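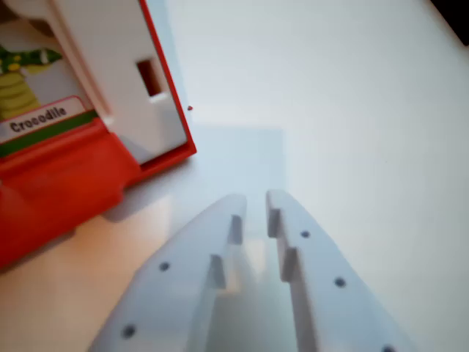
Rainy week, so I finally pulled the games down from the hall shelf and went through them one at a time. 15 boxes and bags in all, most of them missing something. The animal guessing game was the one I wanted to keep no matter what. It's a two-player thing, you flip down the faces you've ruled out, and ours has had a long hard life. Chunky red base, white body, and the label under the green croc with the yellow spots says "Crocodile" in big dark letters, so I figured fine, English version. Nope. Put it on the desk, looked at the rest of it, and half the animals are in French. Crocodile is just the same word in both. Felt pretty dumb.

Bought it at the Urnside swap for 4 dollars, no instructions, no lid. Never once looked at the names! We always just said "the dog" and "the cow" and got on with it.

Anyway. The cleaning. Warm water, drop of dish soap, old toothbrush for the hinges. Don't soak anything with a paper picture in it, I lost a whole farm set that way and I'm still sore about it. Wipe, dry, flip each one up and down a few times. If it sticks, a toothpick along the hinge gets the crumbs out - there are always crumbs.

The stuff that didn't make it: a marble run with no marbles, two decks that turned out to be one and a half decks, the fishing game. The 2,655 piece castle puzzle is staying for now becuase I can't face counting it. It's in a Clollenix tub under the bed with the lid taped on. 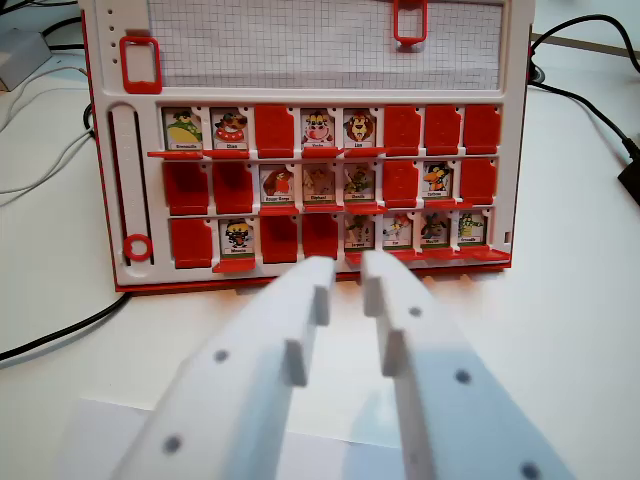 Paltutier, June

Played a few rounds after supper. New rule, you have to say the name on the tile, so now it's "is it Chien?" in terrible accents. Vache got the biggest laugh. Lion is a freebie. I like the little red ring that slides in the slot down the left side, no clue what it's for, I use it to keep score and have been told that's wrong.

Lost 7 games. Won one. Going to blame the French.

Still to do - the card box, and the dice, which live in a Panganiban coffee tin and need sorting by size. Also need a bag for the loose peices that don't belong to anything. Maybe tomorrow if it's still raining.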